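MEDIA RELEASE

Skovora opens benchtop caddy program to shared kitchens

Household storage company Skovora will begin supplying its benchtop utensil caddies to shared and community kitchens from September, following a first round of placements with Catance, the organisation that manages communal kitchens in student and supported housing.

The program covers 100 kitchens in its opening stage. Each will receive a caddy, a printed layout card and a visit from a Skovora adviser, who will work with residents on what should live on the bench and what belongs in a drawer.

“Shared kitchens lose their everyday tools to the back of the cupboard,” said Morenike Briggs, Head of Programs at Skovora. “We want the spatula, the turner and the whisk to have an address that every resident knows.”

The layout card recommends that the caddy stand at the back of the work surface, clear of chopping boards and within reach from either side.

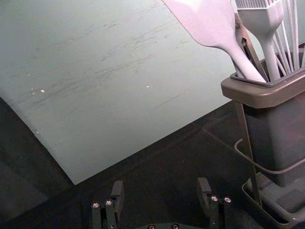 One compartment for each kind of thing

Skovora's guidance is built on a three-compartment organiser. Cooking tools share the first compartment, heads up and handles down, so that a cook can tell a slotted turner from a flat one without lifting either. The compartment at the other end is kept for a sauce or condiment bottle in daily use. The middle is left free in the standard layout and is assigned by each household.

In the kitchens visited during the first round, advisers found the middle compartment to be the most debated point. Some residents wanted it for cutlery, others for peelers and scissors. The final card takes no position – it asks only that the household agree on a use and write it down.

The caddy used for the layout is a grey plastic organiser held in a thin metal wire frame with a handle at the front, and stands on a flat grey tray. 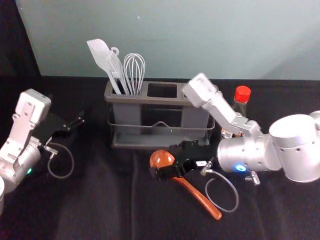
Selvaraj Navaratnam said the arrangement had been welcome in his building, although he would have preferred a deeper tray and had told the adviser so. He added that the whisk had gone missing twice last winter and that he had bought the second replacement himself.

Skovora has noted the comments on tray depth and will consider them when the layout card is next revised.

Bottles on the bench

Catance requested that the guidance address bottles, which residents tend to leave beside the cooktop. The card now advises that a single bottle be kept in the end compartment, with its cap closed and its label facing out. Reserve bottles should stay in the pantry. 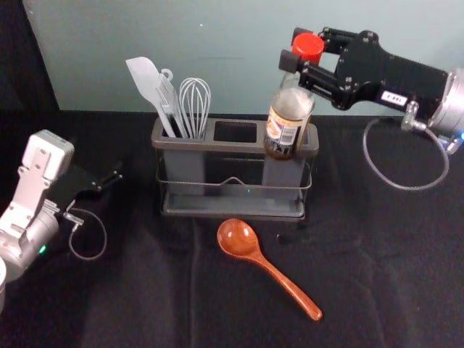

Advisers will also leave a short care sheet. It recommends that the tray be lifted out and wiped every 2 weeks, and that the compartments be emptied and washed in warm soapy water at the same time. Utensils should be dried before they are put back.

Funding and eligibility

The opening stage is funded jointly by Skovora and Catance. Kitchens shared by 4 or more residents may apply, and applications will be assessed in the order received. Building managers should nominate one contact person per kitchen.

“Our residents come and go, and the kitchen has to make sense to someone on their first evening,” said Primo Sala, Housing Services Manager at Catance.

Media enquiries: Chukwuemeka Bashir, Communications, Skovora
Program enquiries: İlker Coşkun, Resident Services, Catance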